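Section 4: Setting up a two-view recording session

This section covers the method we settled on at Altham for comparing a wrist view with a fixed view during the same job. I've written it the way I'd talk you through it at the bench (sorry, it rambles a bit). You'll want the arm powered, the table clear of anything you don't mean to record, and the Himeck logging software already installed as in Section 3.

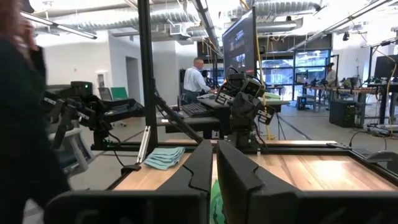
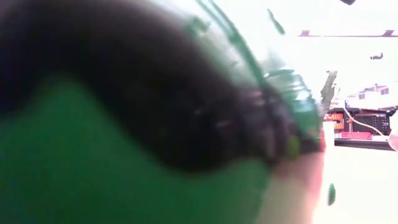

Fig. 4.1. Wrist view (first) and fixed view (second), same session.

1. Start the logger and open both views side by side. Give them a minute to settle before you touch anything.

2. Look at the wrist view. You want both fingertips showing at the bottom with plenty of tabletop ahead of them. If you've only got one finger, loosen the mount, nudge it and tighten it again.

3. Now the fixed view. Check how much of it is taken up by whatever is nearest the lens. In the second picture a big blurred green thing fills most of the left and middle, and a run like that goes in the "blocked" pile. We keep that pile! It's half the point of the method.

4. Type a session name and set the length. I use 80 seconds for cloth jobs and stretch it to 141 for anything fiddly.

5. Press Record, wait for the beep, then begin moving the arm.

Note: Don't throw out blocked runs by hand. The MacKinnon script sorts them for you, and it gets in a terrible muddle if there are gaps in the numbering.

6. Do 15 runs, then stop and check both views again. Mounts creep, even the good ones.

Caution: Keep hands and sleeves away from the fingers while the arm is live. Pause the arm first, every time, even for a tiny nudge.

What we found, if you're curious: when we trained on both views together, the arm missed its grasp in 11 runs of our Ivarcombe test set, and it did noticeably worse on the fixed view alone. I was quite pleased with that! It's a small test and all on one table, so please do try it on yours and send me the logs.

If the two views drift out of step, go back to step 1 and restart the logger. Restarting just one view won't fix it.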